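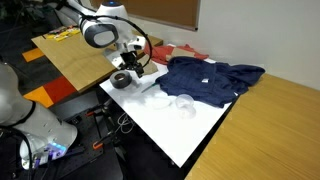
Ostby would like it recorded that a table with a jumper, a cup and a roll of tape on it is a fair picture of most people's kitchens, and that if the arms can't clear that they can't clear anything. Agreed, for once. The ticket stays open.

Ticket: Mixed table tidy, two arms
Product: Promanov task pack, release 16
Status: Open, waiting on supplier
Priority: Normal (Ostby asked for high)
Raised: June

Problem as reported
The sales sheet from Promanov says the pack is "ready for everyday clearing work at home and on the shop floor". We were asked to say whether that holds before Busmont puts any money down. My answer at the moment is no. Rigid things on a bare surface, fine. Put cloth and clear plastic among them and I wouldn't leave it alone for the length of a tea break.

Log

09:40 Restarted the controller as the supplier asked. Same fault code as before, 2000, "target lost". The manual gives it one line: "check target".

10:15 Target checked. It was a clear cup. Moved it somewhere with less shine on the surface and the code went away, then came back when the cup was put on its side. Supplier says to use coloured cups. I have asked whether they will be supplying coloured cups to every household in the country. No reply yet.

11:05 Navy top. Pick-up worked on the second go. Folding did not. The software marked the job complete with the thing in a heap and one sleeve hanging down. Screenshot of the "complete" message sent to Hedegaard.

11:50 Hedegaard replied that "complete" means the motion finished and says nothing about the result. Please can someone put that in the manual.

13:20 Small tools and flat card, next item on the list.
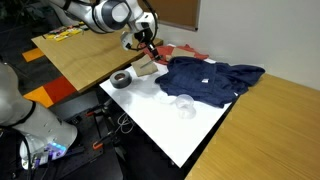

Attachment 2: gripper at the small dark tool, card and red cloth behind, cup on its side at the front.

13:35 Thin tools are the best part of the pack and I'll say so. The grip settings are sensible and didn't need touching. Flat card is another matter, as the fingers want an edge to get under and card lying flat doesn't offer one. Supplier suggests sliding it to the edge of the table first. A person does that without being told.

14:30 Asked for the timings behind the sales sheet. Got a video, speeded up, no cloth in it anywhere.

Workaround
Take out cloth and clear plastic by hand, then run the pack on what's left. I know how that sounds.

Still needed from Promanov
- a proper check that the job has been done
- a list of what the pack has been tested on, soft items included
- an answer on the cups

Ostby thinks the next release will sort most of it. We were told that at release 2 as well. Leaving this open until I've seen one jumper folded at normal speed.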